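Search datasets Search this site Go Clear

# Ivus Hardware Donation and Reuse Records

Version 2, released 25 June 2025

## Summary

The Ivus Hardware Donation and Reuse Records describe office computers and small servers given by businesses to the Kamata reuse program, and what became of each machine after intake. The collection is a single table of 1,000 records, one per machine, with a second table listing the parts removed from machines that were not passed on whole.

The records are intended for people who study electronic waste, public purchasing, or the working life of office equipment. They do not contain any data recovered from donated drives.

## Maintainers

- Lumturie Zupan, records and documentation
- Takumi Kobori, intake standards
- Akihiko Uchida, parts table

Requests for corrections should be sent to the records desk at Prornotov and should quote the record number in full.

## Contents

- machines.csv - one row for each donated machine
- parts.csv - one row for each part removed
- terms.txt - definitions of all condition codes
- changes.txt - changes from version 1

## Main fields

record_no: Permanent number given at intake. Numbers are never used again, even when a record is withdrawn.

form: Desktop, tower server, rack server, or laptop.

age_years: Age in whole years at intake, taken from the maker's label. Left blank where the label is missing.

condition: A letter code from A to E. Code C covers machines that start but fail one or more tests.

outcome: Passed on whole, used for parts, or recycled.

region: Donor region only. Street addresses and donor names were removed before release.

## How the records were made

Intake staff filled in a paper form for each machine, and the forms were typed into the Zodero register at the end of each month. Yuto Takagi compared 300 typed records with the paper forms and corrected the errors found. The remaining records have had no second reading.

Condition codes were assigned by one person per machine. In version 1, codes B and C were applied unevenly between sites. Yevhen Stetsiuk has since rewritten the definitions, and the affected records were coded again from the notes on the original forms.

## Parts table

Processors, memory, drives, power supplies, and fans are listed separately. A processor socket is treated as part of the motherboard and has no row of its own. Boards are recorded under the code MB, with a yes or no entry for "processor present."

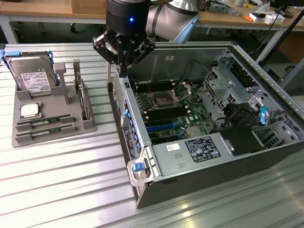
Tower server on its side, side panel off, with the processor socket empty and its bracket open.

## Known limits

- Laptops are under-represented. Only 70 appear in this version.
- Blank ages are more common in servers than in desktops and should not be read as zero.
- Donors chose what to give, so the table does not describe office equipment in general.
- Machines received in August were entered late - their intake dates show the month only.

## Terms of use

The tables may be copied and adapted for study, teaching, and public reporting, provided that the collection name and version are stated. Users may not attempt to identify individual donors. Changed copies must be clearly marked as changed and must keep the original record numbers.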